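Category: Warehouse & Packing Automation
Posted 8 January 2021 by the Wetomen applications desk
5 comments | 93 shares

Speaker notes: Wetomen two-arm packing cell, evaluation talk

Slide 1. Title. Leave it up while people sit down. State the scope at the start: the standard Wetomen kit, two arms, two-finger grippers, vendor software as shipped. Pricing is on the last slide. If asked early, say so and move on.

Slide 2. Why we looked at it. The Illmont site packs small retail cartons by hand at the end of two lines. Volume is 3000 cartons a day in a normal month and higher in March. Cartons arrive mixed, and a fair share are creased or rewrapped before they reach the bench. A fixed pick-and-place unit was quoted first and rejected on changeover time. Each new carton size needed a new end plate.

Slide 3. What is in the kit. Two arms, controller, mounting hardware, grippers, cabling, one year of software. Not in the kit: table, bins, guarding, lighting. Drinda supplies the kit in our region and does the first install. Integration with the line is a separate quote. Repeat that last sentence, it was misunderstood at the previous session.

Slide 4. Setup. Two days on site with the Drinda engineer. Day one was mechanical and electrical. Day two was calibration and the first taught picks. The calibration routine is menu driven and needs one person. It must be rerun if a mounting bolt is loosened. We found this out on day three.

Slide 5. Bench work. Let the picture stand for a few seconds before talking. Points to make: the packages on the table are not all in the same condition, one of them is crumpled, and the gripper at the right is a plain two-finger type, open. A slotted black basket is behind the work area. Cable runs across the table, and our report lists cable routing as an open item.

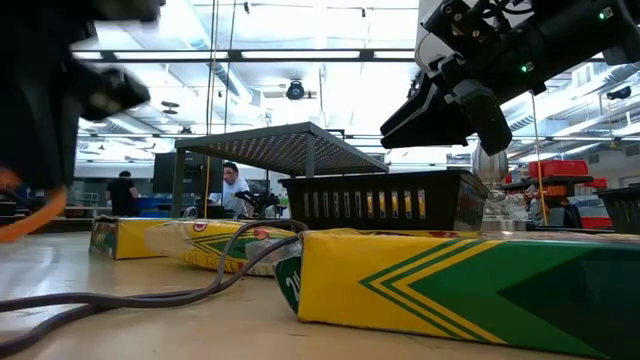 Does the kit need a separate safety enclosure?
That depends on the speed setting: in the reduced-speed mode our site assessment accepted a marked floor zone, and for full speed we had to price a fence with an interlocked gate.

Slide 6. Test method. 300 picks per carton type, same operator, same starting layout. A pick counts as good if the carton is lifted, moved and released in the basket without a stop. A regrip is allowed once. Anything that needs a hand inside the zone is a failure. Do not get drawn into comparing with the vendor's own test, the rules differ.

Slide 7. Results. Flat cartons in good shape: 93 percent good picks. Wrapped or dented cartons came in lower and varied too much from batch to batch to quote a single number. Failure types in order of frequency: slip on film, finger landing on an open flap, two cartons touching. The third one goes away with better spacing upstream. The first two are gripper problems.

Slide 8. Finger pads. Šimkus makes an aftermarket pad set that fits the stock fingers. Fitting takes up to 5 minutes a side. It helped with film and did nothing for flaps. Pads wear at the leading corner first, so inspect there. The pads are not covered by the Wetomen warranty. Ask Drinda in writing whether fitting them affects the rest of the cover. We are still waiting for that letter.

Slide 9. Software. Teaching a new carton is quick. Editing an old one is slow: the editor reloads the whole job after each change. Logs export as plain text. There is no user-level lockout, and anyone at the panel can overwrite a job. Keep a copy off the controller.

Slide 10. Recommendation. Suitable for mixed cartons in reasonable condition at moderate rates. Not suitable yet as the only packing station on a line. We are keeping the cell at Illmont for another quarter with the Šimkus pads fitted and a manual bench beside it.

Slide 11. Price and lead time. Read the figures off the slide. Note that shipping and the integration quote are excluded.

Backup slides: calibration screens, pad wear log, floor plan. Use only if asked.

Filed under: robotics, packing, product review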